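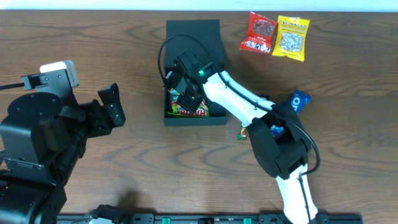

## Zuvon 2 is out, and your old map points will come with you

I've been waiting for this one since December, so forgive me if I go on a bit. Zuvon, the little mapping library a lot of us use for pin maps and walking routes, has reached version 2, and the release went up on Friday while I was meant to be doing something else entirely.

The big change is how points are stored. In the old version every point carried its own copy of the projection settings, which was fine for a parish map and dreadful for anything bigger. Now the layer holds the settings once and the points just point at it (sorry). I tried it on my own footpath layer, all 1,053 points of it, and the saved file came out so much smaller that I opened it twice to check nothing had gone missing. It was all there!

### Moving your old files over

There's a converter called Ovex in the same download. You give it a folder, it writes new files next to the old ones and leaves the originals alone. Mine went through with two warnings, both for points I'd put in the sea by typing a minus sign where I shouldn't have. If you keep your own fields on each point, have a look at the notes first – anything with a space in the name gets an underscore, and that broke one of my label templates.

### Nearest point searches

Clicking on a line and asking for the nearest vertex used to give you the first match it found, even if there was a closer one further along. The fix closes issue 203, which I'd been grumbling under for ages. You can now set a search distance too. It starts at 200 metres, and I'd bring that down for town maps or you'll be picking up the next street.

### What isn't ready

The Qaisi plug-in for elevation data doesn't load in the new version yet. The page says it's being worked on and gives no date, so if you need contour lines, stay where you are for now. Grillum, the tile viewer, does work, but you'll want to clear its cache or you get old labels sitting on top of new ones – quite pretty, no use at all.

I'm moving the footpath map across this week and leaving the cycling one on the old version until the elevation plug-in catches up.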